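March, bench notes, moisture meter check

Picked up from the entry on the Drudwood offcuts. The pin meter and the oven still disagree on the thicker pieces, and the gap is wider at the core than at the face. Repeated the set with fresh pins and the species correction set to ash.

Cut two cross sections from each board, well back from the end grain. Weighed on the small balance, then into the oven at 103 C until two readings an hour apart matched. Balance was checked against the brass weight before and after. No drift.

Board 3094 is the odd one. The meter gives 18 percent at the core; the oven gives less by a margin I don't trust yet. The face readings line up. Possible causes, in the order I plan to look at them:

- pin insulation worn through, so the tip reading is picking up the shank
- correction table in the Irkov meter not meant for kiln stock
- mineral streak in that board (there is a dark line at one edge)

Nilton Tello thinks it is the second one. He ran into the same offset on the Toprak batch and ended up subtracting a fixed amount, which I would like to avoid. A fixed amount will be wrong as soon as the stock changes.

Swapped in the long insulated pins. Core reading on 3094 dropped by a point. Did not touch the correction setting between the two readings. So the shank accounts for part of it, and the rest is open.

Oven note: the rear shelf runs hotter than the front. Sections are now going on the front shelf only, one layer, no stacking. Earlier results from the rear shelf are marked R in the weight book and should be left out of any average.

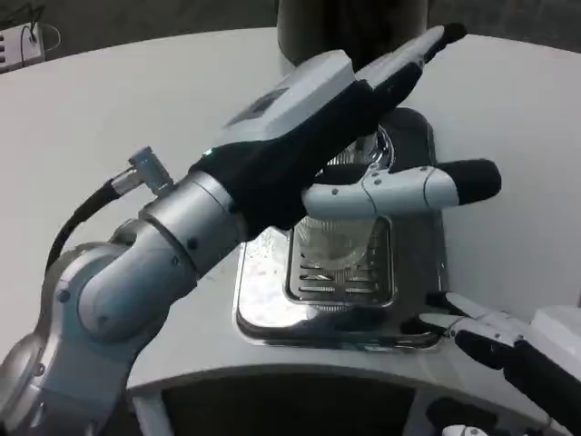
*Arm and gripper, green light on at the wrist end.*

Still to do:

- second pair of sections from 3094, cut clear of the dark line
- read the Skoltari boards with long pins only
- ask for the table revision for the meter
- replace the cracked lid on the desiccator, sections are gaining weight while they cool

Meter is back in its case with the long pins fitted. Short pins are in the drawer under the balance.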